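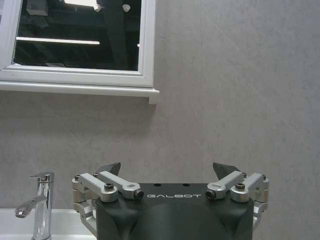 # Call for participants: Flemlow humidity logger home trial

Drostside is looking for 60 households in and near Flidthorpe to run a small humidity and temperature logger at home for 10 weeks. You don't need any electronics background. If you do have some, there is a second part to the trial that may interest you, described further down.

Applications close on 2nd May.

## What the trial is for

The Flemlow is an open hardware logger built on a cheap capacitive humidity sensor. Out of the bag, two of these sensors can disagree by several per cent, and the gap tends to get worse after long stretches of very damp air. We can check them on the bench over saturated salt solutions, and we do, but a sealed jar on a bench holds steady at one humidity for hours. A house doesn't. Someone has a shower, the window gets opened, the heater comes on, and the sensor has to follow all of that and come back to the right value afterwards.

We want to know how far the calibration moves in ordinary rooms, and whether a short refresh with the on-board heater brings it back.

## What you would do

- Collect a pair of loggers from Drostside, or have them posted to you.
- Put one in a humid room (bathroom or laundry) and the other in a bedroom or living room.
- Leave them alone, apart from pressing the button on the side once a fortnight and writing the time in the booklet.
- Keep brief notes of anything out of the ordinary, such as a leak, a week away or a new dehumidifier.
- Return both loggers in the padded bag at the end.

Each logger takes a reading every hour and stores it on the board. The memory holds 3000 readings, so it won't fill up during the trial. There is no wi-fi, no app and no account to set up. The only things recorded are time, temperature, relative humidity and battery voltage.

## Where the loggers go

Pick a spot out of direct sun and at least a metre from a shower head, basin or heater. A shelf at shoulder height is good. Don't put a logger inside a closed cupboard or on top of a light fitting. The case is splash resistant but it isn't sealed, because the sensor has to breathe.
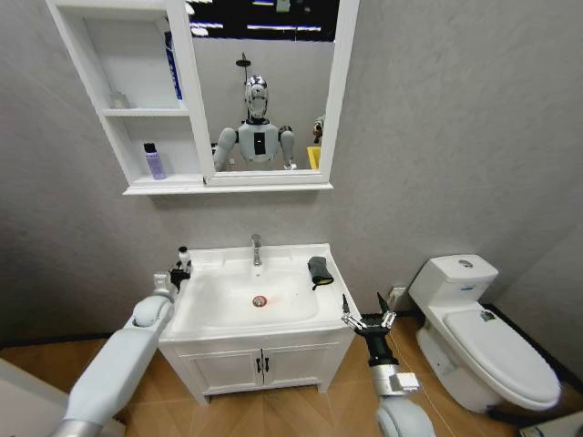 Keep aerosols and solvents well away as well. Hairspray, nail polish remover and some cleaning products can shift the reading on this type of sensor for days. If you use them in the room it isn't a reason to stay out of the trial, but please put it in the booklet so we can match it against the data.

Renters are welcome. Nothing needs to be screwed or glued to a wall.

## The calibration group

We also need a smaller number of people who are comfortable with a soldering iron and a serial terminal. This group will build their own loggers from a kit and carry out a salt check at the start, middle and end of the trial. You will be sent sodium chloride and magnesium chloride, jars with drilled lids, and written instructions. Each check takes most of a day, nearly all of it waiting for the jars to settle at room temperature.

A reference probe from Tsang will travel between members of the group so that every kit can be compared with the same instrument. You must be able to keep it for a few days and pass it on in its case.

## What you get

Households in the main trial receive a plot of their own readings and may keep one logger. Calibration group members keep everything they build. Postage is covered both ways. There is no other payment.

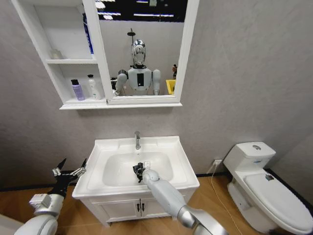

One of the households in our December pilot asked whether the results would be any use to someone with a mould problem. They can show when a room stays damp and for how long, and several pilot households changed their fan habits after seeing the plot. The trial is not a mould inspection, though, and we can't give advice about a particular building.

## Who can apply

You must be 18 or over, live within the Flidthorpe delivery area and expect to stay at the same address for the whole trial. We would especially like to hear from people in older brick houses and in flats with no bathroom window. One application per household, please.

## Data

Readings will be published under a code number, with no names or addresses attached. Your booklet notes are used by the project team and then shredded. You can withdraw at any time by sending the loggers back, and your readings will be deleted if you ask.

## How to apply

Pick up a form at the Drostside front desk, or write to Flemlow Trial, Drostside, PO Box 2231, Flidthorpe. Tell us:

- what type of home you live in and how many people share it
- which two rooms you would use
- whether the damp room has a window, a fan or both
- whether you want to be considered for the calibration group, and what test gear you own

A multimeter is enough for the kit build. All applicants will get a reply, including those we can't place this time.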